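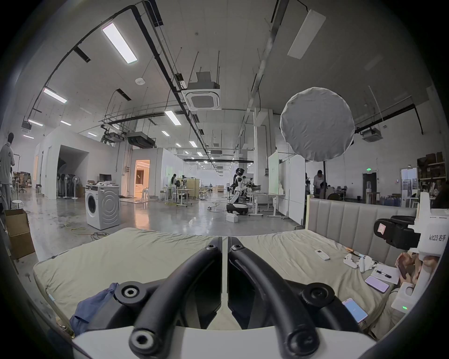 Phones, paper and a pen on the bed.

Sitting in on the war crimes verdict in Pultaro: how does the public gallery work?
August | By quietpassenger
Print this page | E-mail this page

Hi all, hoping somebody who has done this can help me out. My mother's family left Pultaro during the war and most of them never went back. The special court is finally getting close to a verdict in the militia case (the one about the river villages), and I've decided I want to be in the room when it's read. My mother doesn't want to go, which I understand, but she'd like me to go and then call her afterward.

I've read the court's visitor page over and over and it's a mess. One part says the gallery is open to the public with ID. Another part says you have to register, and the form it links to is dead. I don't know if my foreign passport is good enough or if I need some kind of letter. I'm also not sure whether the verdict day is handled differently from a regular hearing day, and I'd hate to fly all that way and end up on the sidewalk outside the Risetti building with everyone else.

Also, are you allowed to take notes? And do they translate for the gallery? My grasp of the language is kitchen-table level. I can follow an argument about soup but probably not a judge reading out charges.

Any help at all appreciated, even if it's just "don't bother, watch it at home."
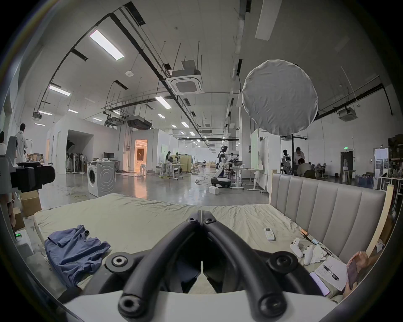
The blue shirt, the remote and a tissue.

dovecote_annie

I went to hearings in this same case last year, both for the opening and then again when the village witnesses were on, so I can tell you how it was then. They may have changed things!

The gallery has 80 seats, and that sounds like plenty until you find out how many are set aside. Families of the victims get the front, press gets a block on the left, and the lawyers' guests seem to sit wherever they like. On a dull day you can stroll in after lunch and have a row to yourself. On verdict day it will be packed and there'll be people in the street, some of them there for the defendants, and they can get loud. The police keep the two sides apart with barriers along the Dvorak Street side. I never felt in danger, but I did go in with my head down.

Passport is fine. I used mine and no one asked for a letter. You do have to fill out 2 forms though, one to get on the list and one at the door saying you won't film or shout. The dead link is the first one. You can get it by writing to the visitor office, and they took 3 weeks to write back to me, so please send it now and don't wait for them to announce the date. They give very little notice of the date.

If your mother lost close family in the river villages, ask about the family seats. I didn't know to ask, and a woman in line told me I might have qualified through my uncle. It's a separate list and they'll want some kind of proof (a birth record, an old parish or mosque paper, anything with the village on it).

Notes are okay, paper and pen only. Phones go in a locker. Headphones for the translation are handed out at the door and mine crackled the whole time, so take a seat where you can see the screen too.

And eat first. The reading of the judgment in the earlier case went on so long that people were dozing off around me, and then suddenly they got to the sentences and the whole room was on its feet. I wasn't ready for how that would feel. Have somebody to meet afterward if you can.

stillwaters80

just watch it on Pluteo. they stream everything with a delay and you can hear it way better than in the room. gallery is overrated imo. also I think the verdict is getting pushed back again, my cousin heard that from someone at the court, so dont buy tickets you cant change 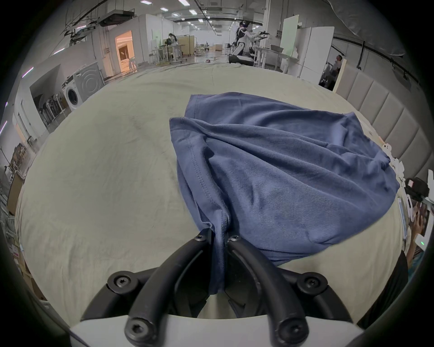

oldgallerybench

The delay on the stream is real, and on verdict day they may cut it altogether while the names of protected witnesses are read, so I wouldn't count on it if being there matters to you. Get in line by 6 in the morning even if you're on the list. The list gets you through the gate but it doesn't hold your chair. They're fussy about clothes, too: no slogans, no flags, no party colors, nothing with a face on it. Plain is what you want. Something in dark blue cotton like the one on the bed there would get past the guards without a second look, though I'd run an iron over it first, out of respect for the families. Bring a sweater because the air conditioning in that courtroom is brutal.

One thing I'd correct in the first reply. The family list closed for the last case well before the verdict, so ask about that in the same letter as your form. Put the village name in the subject line, spelled the old way and the new way. They file by village.

As for it being pushed back, that rumor goes around every time. Check the notice board page on the court's own site, the one that looks broken. It's the only one they keep current.

Last updated: August
Print this page | E-mail this page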